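Lista de revisión de la pinza de mano, con mis comentarios
Taller Dudoritz, puesto de agarre
Revisión del 22 de enero, después del fallo de la mordaza derecha

Hola a todos los que vais a usar la pinza. Cuelgo la lista tal como la he rellenado, con las notas que normalmente me guardo en la libreta, porque lo del otro día me dejó con mal cuerpo y prefiero que lo leáis entero antes de volver a coger la herramienta. Para quien no estuviera: en plena tanda del proyecto Plarudberg, la mordaza derecha se quedó clavada a medio cierre, apreté un poco más el gatillo (error mío, ya lo sé) y se soltó de golpe. Me pilló la yema del índice. Un moratón y un susto, pero con más fuerza habría sido otra cosa.

1. Antes de tocar nada
Gatillo suelto y bloqueo puesto: SÍ
Dedos fuera de la zona de cierre: SÍ (ahora sí, ejem)
Gafas: SÍ
Comentario: el bloqueo entra duro. Hay que empujar hasta oír el clic, y con el extractor en marcha no se oye nada, así que lo apago un momento.

2. Pasadores y casquillos
Holgura en los pivotes de la izquierda: NO
Holgura en los pivotes de la derecha: SÍ, corregida
Suciedad: SÍ, en la derecha
Comentario: aquí estaba la madre del cordero. Un pasador se había corrido hacia fuera y rozaba con la pieza de al lado, y encima tenía una pasta negra de polvo y grasa vieja. Lo limpié, lo volví a meter y le puse arandela nueva del cajón de Aebischer. ¡Por favor, nada de aceite en espray en los casquillos! Se lleva la grasa buena y atrapa polvo, y en mayo ya tuvimos la misma historia con la otra pinza.

3. Almohadillas
Tornillos apretados: SÍ
Superficie gastada: un poco, vale para seguir
Comentario: les pasé un trapo seco y punto. Si veis un borde levantado, se cambia la pareja completa.

4. Cierre en vacío
10 cierres lentos: BIEN
10 cierres rápidos: BIEN
Comentario: en los lentos voy con la oreja pegada, que el chasquido de la otra vez se oía venir y no le hice caso.

5. Cierre con objeto

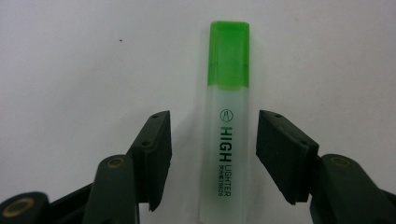

El fallo de la mordaza salía siempre al acercarse a piezas estrechas, cuando las dos puntas tienen que llegar casi juntas. Por eso en este apartado no quiero cajas ni tacos grandes, que lo perdonan todo. Me va bien un rotulador fluorescente de pie, con la tapa verde hacia arriba, y antes de apretar miro el hueco de cada lado: con la almohadilla izquierda más cerca que la derecha, como ahí, toca recolocar la mano y volver a mirar. Si tras centrarla bien una punta sigue llegando antes, paramos y se vuelve al punto 2. Nada de compensar con la muñeca, que es justo lo que hacía yo y así tapé el problema una semana entera.

Agarre sin tirones: SÍ
Suelta limpia: SÍ
Comentario: repetido 3 veces con el mismo resultado. No he probado con piezas pesadas, eso queda pendiente.

6. Recorrido del gatillo
Vuelve solo a su sitio: SÍ
Puntos duros: uno muy leve al final
Comentario: ese punto duro no me gusta. No impide trabajar, pero lo dejo anotado y quien lo note peor que me avise, por favor, aunque le parezca una tontería.

7. Registro
Parte del incidente entregado: SÍ
Contador de ciclos puesto a cero: SÍ
Próxima revisión: a los 2000 ciclos
Comentario: entre medias, un vistazo a los pasadores cada 200 ciclos. Son dos minutos, con la linterna basta. El parte lo tiene Zollidlow y todavía no me han contestado si quieren que les mandemos el pasador viejo. Lo guardo en una bolsita con etiqueta en el segundo cajón, no lo tiréis.

Resultado: APTA CON RESERVAS
Se puede usar con piezas ligeras. Con piezas pesadas, no, hasta que haga la prueba que falta. Y si se atasca, se suelta el gatillo, se pone el bloqueo y se deja la pinza en la mesa con la cinta roja.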